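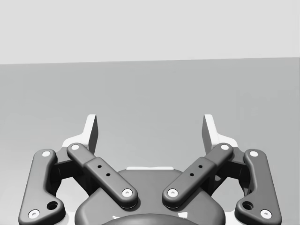
Plolora venue open day: visit notes

Plolora opened its doors to event bookers on August 21, 2022, and I went along with a client who needs a room for a company party. The building is a former printing works two blocks from the river. It has been run as a hire venue since June, with three spaces, one kitchen and a loading door on the alley side.

Check-in was at the side entrance. We got a floor plan, a rate card and a drink ticket, and then went up in small groups. Our guide was Isamu Nagano, the events manager. He answered most questions directly and wrote down the ones he couldn't.

Main hall

The main hall is on the ground floor and measures 2791 square feet. Four iron columns run down the middle, so sight lines to the stage are good from the front half and less good from the back corners. The stage is low and comes in sections. Isamu said most evening bookings leave it where it is, but it can be moved to the long wall for an extra fee.

The in-house sound system was playing while we were there. It was clear at talking volume, and a bit boomy when they turned it up. There is a limiter, and amplified music has to end at midnight. Bands can bring their own desk. DJs get a booth with two power circuits, and the lighting is on a separate board by the bar.

The bar itself is long enough for five servers. Draft beer and wine are included in the package price and cocktails are charged by use. The client asked about bringing in an outside caterer and was told yes, with a kitchen charge and a certificate of insurance.

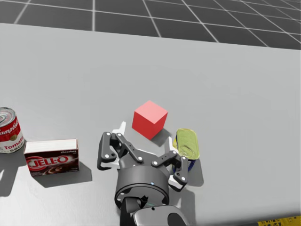 Tabletop with a gripper in front and a Campbell's tomato soup can at the far left

The Ellen Room

Up one flight is the Ellen Room, which takes almost 100 standing or a good deal fewer for a seated dinner. This is the one I would book for a birthday or a leaving party. It has its own small bar, its own restrooms and a door to the roof terrace. The terrace closes at ten because of the neighbors.

The elevator reaches this floor but is narrow. Anything wider than a standard banquet table has to go up the stairs, so allow time for load-in. Coat storage is a rail on the landing, and for a winter event you would want to rent a second one.

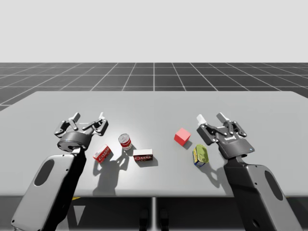
Hoshino Lounge

The basement lounge seats fewer people and is sold mainly as an add-on for after-parties. The ceiling is low and the walls are brick. There were booths on two sides and a small dance floor at the end. Cell signal dropped out at the bottom of the stairs, but the house Wi-Fi worked.

Ventilation was my main question. The system is new, and the lounge felt fine with our group in it, but that is a long way from a full room. I have asked to come back during an event.

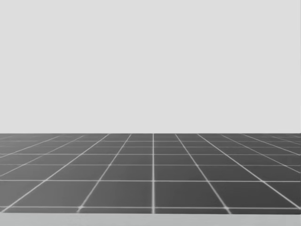 Credit: Ekua Tetteh

Rates and booking

Weeknight hire of the main hall is for a minimum of four hours. Weekend hire is for the whole evening. Security is arranged through Tirance, a local firm, and can't be swapped for your own. Setup time before three in the afternoon is billed by the hour — check this line on the quote, as it was missing from the rate card we were given.

Parking is on the street or in the garage across from the loading door. The nearest bus stop is a six-minute walk.

My client has put a hold on the Ellen Room and is waiting for a written quote with the terrace included.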